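Two arm sync is finally not terrible

Quick one tonight because I have to be up early and the logs are still copying. The short version is that the left and right arm now agree on what time it is, and that fixed more than I expected.

Longer version. Our control stack is two separate processes, one per arm, both talking to Bidano (our planner, still no docs, I know). Each process had its own clock offset and its own idea of when a plan started. For picking up a block with one arm, who cares. For sweeping, where one hand has the pan and the other has the long handle, it's a mess. The right arm would be partway through its stroke and the left was still thinking about it.

Then there's the perception side. The wrist cameras run at a different rate from the head camera and I was stamping frames on arrival, not on capture. Dumb. Also shiny floor tiles.
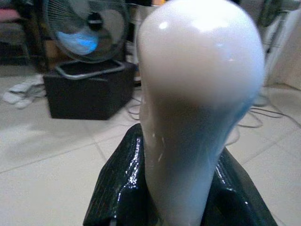
The depth filter was the other half of the problem. Anything glossy gives it holes, and my old code filled the holes with the nearest value, so you'd get these smooth fake walls in the cost map and the planner would go politely around nothing. I swapped that for "unknown stays unknown" and let the planner pay a small penalty for crossing it. Much better. Slower though, replan went from quick to 300 ms on a bad frame. Need to look at that.

Back to the sync. What I ended up doing — one shared start time, published by Bidano, and both arm processes wait on it. If either one misses by more than 16 ms the whole plan gets dropped and re-sent. I was worried it would drop constantly. It drops sometimes, mostly right after startup, then settles down. I think that's the cache warming up but havent checked.

The speed limits are the next headache. Fast swings make the head camera close to useless, so the tracker coasts on the joint angles until things calm down, and if the kinematics are off even a little the pan and the handle drift apart in the model.

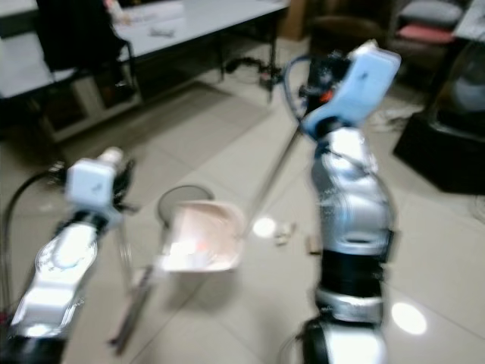 Dustpan between the two arms, everything moving

So now the tracker has a confidence number that falls with joint speed, and the planner reads it. Low confidence, slower stroke. It's a hack. It's a good hack.

Debris detection is still running on the Clikulau model, the small one. It's ok on wood blocks. It's bad at flat things. Cardboard lying flush on a tile gets labelled floor half the time, and thin poles get split into two objects whenever an arm crosses in front. I've got a merge step that joins segments if they line up, with a threshold of 10 pixels that I picked by staring at it. Cables are worse, the merge step loves cables, it'll happily join one to a broom handle. 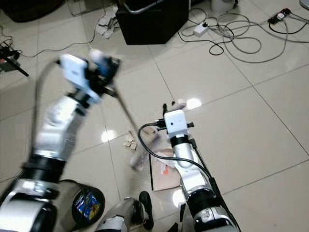 Nernach commented on the last post that the merge belongs in 3D and that doing it in pixels will bite me as soon as the head tilts, and that a line fit on the depth points would throw out most of the cables for free since cables curve and handles don't. Fair. I tried it for an hour after dinner. The fit works when there are enough points, which on a thin gray stick there mostly aren't. Probably ends up being both, pixels first and then a 3D check on whatever survives.

Other stuff, in no order:

Log viewer now scrubs both arms together. Took one evening, should of done it months ago.

Grip force is a per-object setting in the config instead of one global. Soft plastic wants a lot less.

The replay tool crashed on anything over 3000 frames, off by one in the chunk reader. Fixed. 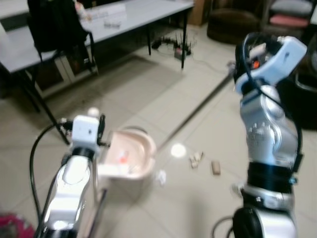
Next is the handoff between skills. Right now "hold this" and "sweep that" are two plans, and when the first one finishes the gripper controller briefly goes back to its default mode before the second one grabs it. Small window but it's there, you can see it in the force trace as a little dip. I want hold to be a thing that keeps running underneath whatever else is going on, which means the planner has to stop assuming it owns both arms all the time. That's a bigger change and it touches pretty much every file.

Branch is pushed if anyone wants to poke at the sync code. Tests pass except the one that never passes. Logs are done copying, going to bed.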